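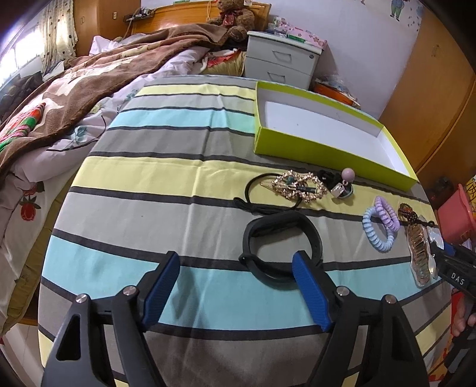

Bracelet noir sur tissu rayé.

L'avertissement sur résultats de Breline devait paraître le 2 mars, avant l'ouverture. Milagros Dimaculangan en corrigeait la cinquième version. Le chiffre d'affaires du pôle Lukari s'établissait à 1 828 millions, la marge opérationnelle perdait 2 points, et le paragraphe sur les dépréciations restait vide.

Elle ouvrit le tableau des écarts d'acquisition. Hegarty, achetée trop cher, y figurait toujours à sa valeur d'entrée. Le test reposait sur un taux d'actualisation que personne n'avait révisé depuis juillet. Elle le releva d'un demi-point. La cellule passa au rouge : 31 millions à déprécier.

Elle recommença le calcul avec une croissance terminale plus favorable. Le rouge demeura – un peu plus pâle, lui sembla-t-il, mais le logiciel ne connaissait qu'une seule nuance.
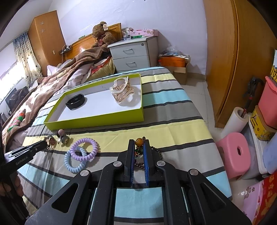 Trurbridge fit savoir au téléphone que le marché avait déjà intégré la perte, que le titre céderait 5 % à l'ouverture et qu'il valait mieux publier le montant entier. Une provision partielle obligerait à revenir en juillet.

– Et le dividende ? demanda-t-elle.

– Maintenu. Écrivez « à ce stade ».

Elle écrivit « à ce stade », le supprima, le rétablit. Puis elle reporta le montant dans le paragraphe vide, vérifia le total de la note annexe et transmit le fichier au diffuseur. L'accusé de réception arriva avec la mention « sous embargo ». Elle rouvrit le tableau et remit la croissance terminale à sa valeur d'origine.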